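Escolher a maquilhagem para o casamento dos outros
3/13/18

Meninas, voltei! Andei desaparecida desde janeiro, eu sei, mas tenho três casamentos este ano e a cabeça feita em água. Como várias de vocês me perguntaram o que uso na cara quando sou convidada, resolvi juntar tudo num post só, com as asneiras incluídas. 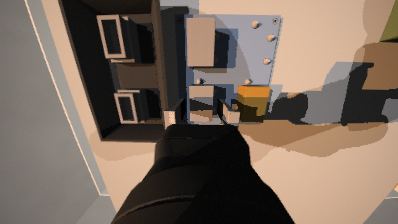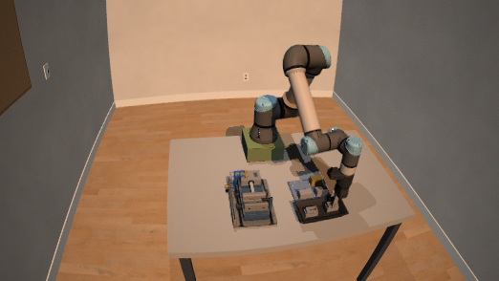

Imagens de simulação: braço robótico e peças de trabalho

Vamos por partes. O primeiro casamento foi numa quinta, cerimónia às três da tarde, sol a bater de frente. Levei uma base da Merlow, a de cobertura total, que eu adoro para a noite. Que erro! Às cinco já tinha a testa a brilhar e o queixo às manchas, e ainda faltava o corte do bolo. Passei o resto da festa a fugir do fotógrafo e a dar toques com guardanapos de papel na casa de banho.

Depois disso mudei tudo. Para casamentos de dia uso agora um creme com cor, bem fininho, e corretor só onde preciso (olheiras, asas do nariz e aquela borbulha que escolhe sempre a véspera para aparecer). O pó fica na zona central do rosto e mais nada. Nas bochechas prefiro blush em creme, espalhado com os dedos, porque o de pó em cima da pele hidratada ficava-me sempre com ar de boneca antiga.

Para os olhos, sou fã assumida da paleta Mudgway dos tons de terra. Tem um castanho rosado que vai com tudo, até com aquele vestido verde que comprei em saldos e que já me acompanhou a dois batizados. Faço assim: castanho claro na pálpebra toda, o mais escuro só no canto de fora, muito esfumado, e um pontinho de brilho junto ao canal lacrimal. Máscara à prova de água, sempre. Eu choro na entrada da noiva, choro nos votos e choro no discurso do pai – não há volta a dar.

Batom é que é um drama. Experimentei o líquido mate da Siltham, que aguenta o jantar inteiro mas me deixa os lábios secos como cartão. O truque que arranjei foi pôr bálsamo enquanto faço os olhos, tirar o excesso com um lenço e só depois passar a cor, uma camada fina. Se o menu tiver leitão ou outra coisa gordurosa, levem o batom na carteira, que não há fórmula que resista.

Falando em carteira, a minha é minúscula e mesmo assim levo lá dentro:
papel matificante
o batom
cotonetes (dois ou três, num saquinho)
um mini perfume
ganchos

Ah, e o spray fixador! Comprei o da Mirthorpe meio desconfiada e já vou na segunda embalagem. Ponho uma vez antes do pó e outra no fim, com o frasco bem afastado, e espero que seque sem mexer a cara – o que dá uns momentos bastante ridículos em frente ao espelho, mas pronto.

Uma coisa que aprendi à minha custa: testem a maquilhagem completa uns dias antes, com a roupa vestida e perto de uma janela. O meu iluminador favorito, que em casa parecia discretíssimo, à luz do dia era uma bola de espelhos. E por favor não estreiem sérum nem máscara facial na véspera, que eu já fui a um almoço de noivado com a cara da cor de um tomate.

O próximo casamento é à noite e ainda estou indecisa entre o eyeliner preto e um azul-escuro que anda a namorar comigo na gaveta. O vestido é cor de vinho, comprido, costas abertas. Digam-me nos comentários o que fariam, que eu leio tudo. Beijinhos!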